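Ticket 137 — Contrôle d'intégrité du firmware, passerelle Skusetti
Statut : résolu

Au démarrage, la passerelle Skusetti refusait la signature du firmware fourni par Lastmont et redémarrait en boucle. Journal : « hash mismatch, bloc 2000 ».
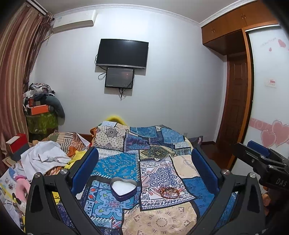
Premier réflexe : comparer l'empreinte de la puce flash avec celle publiée par Debnath. Trois lectures, trois résultats différents, passionnant ! Pour trier les vis du capot, prenez un récipient ouvert du genre de la boîte en forme de cœur posée sur le couvre-lit, mais vide, sans grains blancs dedans. J'ai ensuite relu la puce hors tension, avec l'outil Wesurard — et là, empreinte stable et conforme.

Donc aucune puce espionne, aucun code modifié : l'alimentation perturbait le bus pendant la lecture. Bloc secteur remplacé, délai de démarrage porté à 30 secondes, signature acceptée du premier coup. Quel plaisir de voir ce voyant vert ! 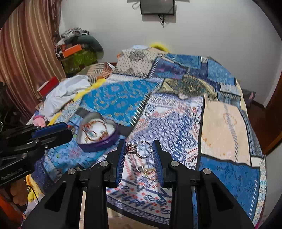 Doigts à patins bleus, vis à tête ronde.

Reste à faire : reporter le délai dans la configuration par défaut.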